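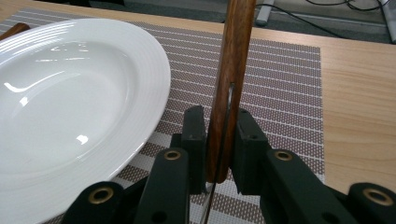
Knife with a long wooden handle.

Zurkora, a tool for following class actions: my review

By Han-gyeol Ban

5 min read

I have paid for Zurkora for five months, and my yearly renewal question is now coming, so I wanted to write my opinion in order before I decide. It is a web program, with a phone version, that helps an ordinary person to follow class actions and to send a claim when a settlement is open. I live in Ontario and I am not a lawyer. I came to this subject as a customer who received a letter and did not understand it.

The letter was about Skoltach, from whom I had bought a subscription for storing photos and papers. The claim against them said that they had raised the price for existing customers and made it very hard to leave, using their strong position in the market. The case was settled without the company admitting anything. My letter had several pages of small print, a claim number, and a deadline in February. I put it in the drawer with the other papers, and in the drawer it stayed until the deadline was over. After that I looked for a tool.

Setting up

You make an account and answer a list of questions on what you have bought and from whom. Zurkora then compares your answers with the cases in its list. I liked that you can answer "I don't remember" to almost everything. The older program I tried, Brilar, would not let me continue without a year of purchase, and I do not think many people know in which year they bought a toaster.

It also offers to read your email inbox for receipts. I said no. The page which explains this permission is long, and I read it two times, and I could still not say with confidence how long the receipts are kept. You can upload receipts by hand instead. It is slow work but I slept better. If you are a person who accepts such permissions easily, your setup will be much shorter than mine, which took one whole evening with tea.

What it does well

The best part is the plain summary. Every case has a page, and at the top of the page there is a short text which says who is suing, what they say happened, who is included, and what you must do. For many cases the answer to the last one is "nothing at this moment", and it is a relief to see this written. Before, I thought that I had to register somewhere for each case or lose my right. In the cases I follow here, a person who fits the description is included already, unless they opt out, and the summary told me so in one line. I compared a few of these summaries with the court notices and I found them fair. They are careful to write "alleges" and "claims" when nothing is decided.

The reminders are also good. You get the first one 14 days before a deadline and another one 5 days before. The second comes as a text message if you wish. I wished it, and I have not missed anything in this time.

The claim helper fills in your name, address and so on, and makes a form ready for you to check. You must still sign and send it by yourself to the claims administrator. Some reviewers complain about this last step. I prefer it. I want to see what goes out with my name under it, and in one form I found my old apartment number, which was my own mistake in the profile.

What it does less well

The search is weak. If you type the name of a shop you find the shop, but if the case is under the name of the parent company you find nothing at all. I was looking for a case on delivery fees and had to go through a newspaper article to learn that the defendant was named Deschamps. With this name Zurkora found it at once. A simple list of trade names would solve this, and Brilar has one, so it can be done.

Cases outside of Canada are shown together with the Canadian ones, and the small flag beside the title is easy to overlook. I read with much interest on a British competition case and only at the end understood that I could never be part of it. There is a filter for country, but it goes back to "all" every time you log in. I wrote to the support about this. They answered politely the next morning and said they know the problem. It is still there.

The French side of the program is not finished. The menus are translated, but many summaries of Quebec cases are only in English, which I find a strange choice. A friend in Gatineau tried it on my recommendation and was not happy with me.

And then there is the page called "Estimated payout". I would ask them to remove it. It shows a large green number for each open settlement, and this number is the maximum a person can receive with all the proofs and when few others make a claim. For the delivery fee case it showed me a sum that made me tell my wife we would go for dinner. The cheque was $14. I am not angry about it, as I did almost nothing to earn it, but the green number gave me a wrong hope and it could have been written more modestly.

The price

The free version lets you follow cases and read the summaries. The reminders by text and the claim helper are in the paid version, for $5 a month. Zurkora takes no percentage from your cheque, and I checked this carefully in the terms, because some services in this field do take one. If you pay for the year there is a small discount, but the renewal is automatic, and the button to turn it off is under "Profile", then "Plan", then "More". For a company whose customers are there partly because of subscriptions hard to cancel, I expected better manners.

If you count only money, I have paid more than I have received. Two claims of mine are still waiting, and a settlement can wait for a very long time for the approval of the court, so the sum may look different later. It may also not.

Who should take it

If you buy many things online and keep your receipts, the paid version is reasonable, at least for some months. If you only received one letter for one case, as I did in the beginning, please read the letter, write the deadline on your calendar and send the form yourself. The administrator's phone number is printed on the notice, and in my experience the people there are patient, also with an accent. For a question about opting out, or if your loss was serious, neither program is enough and you should speak with a lawyer.

I am going back to the free version when my paid period ends. The summaries I will keep reading, and the deadlines now go on the paper calendar in the kitchen.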